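J'ai fini par trouver le deuxième tome des sermons de l'abbé Matar, que je cherchais depuis le printemps. Il était chez Skonel, au fond, dans une caisse d'ouvrages de piété à six euros pièce. 435 pages, reliure demi-toile, dos un peu passé, ex-libris d'un couvent sur la garde. 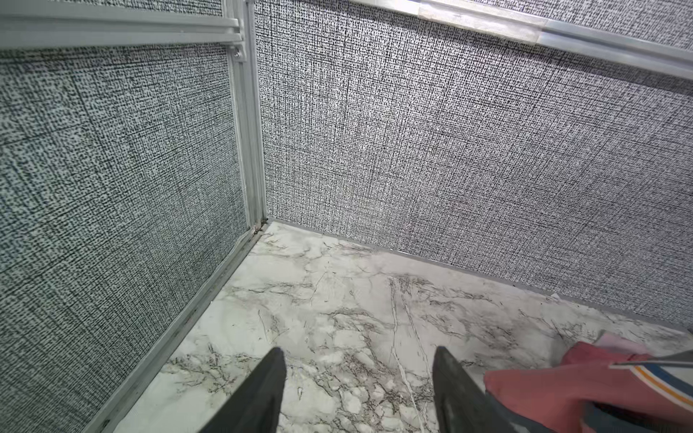 Le premier tome, je l'avais acheté par correspondance et il était arrivé avec un cahier manquant. Celui-ci est complet, j'ai vérifié le soir même. Quelques rousseurs dans les sermons de Carême, rien de gênant pour lire. 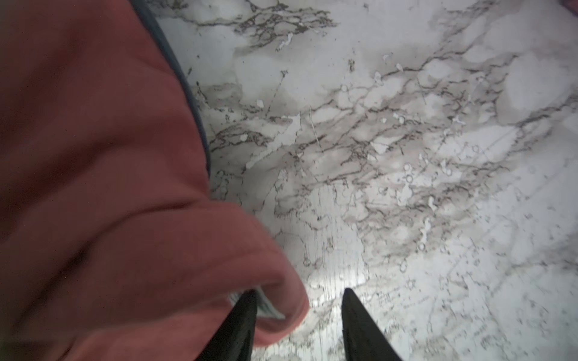 Du tissu rouge rosé sur un plan à motif de marbre.

L'édition est celle de Willetti, avec les notes en bas de page. La réimpression les renvoie toutes à la fin et on passe son temps à tourner les pages. 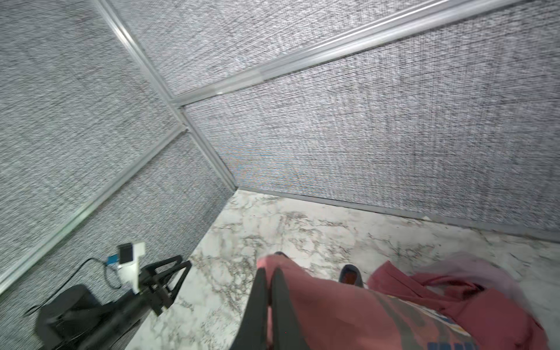 Cercle de lecture patristique de Wotby

Nous reprenons en août avec le sermon sur la patience, page 300. Le texte est court mais les citations des Psaumes suivent la numérotation grecque, donc prévoyez une bible qui donne les deux.

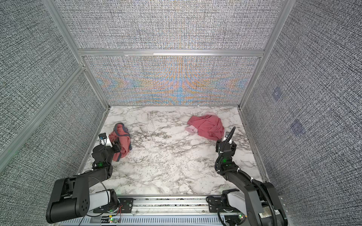

Il me manque encore le volume de tables. Le catalogue de Skonel l'annonce sous le numéro 518, sans prix. J'y repasse à la fin du mois.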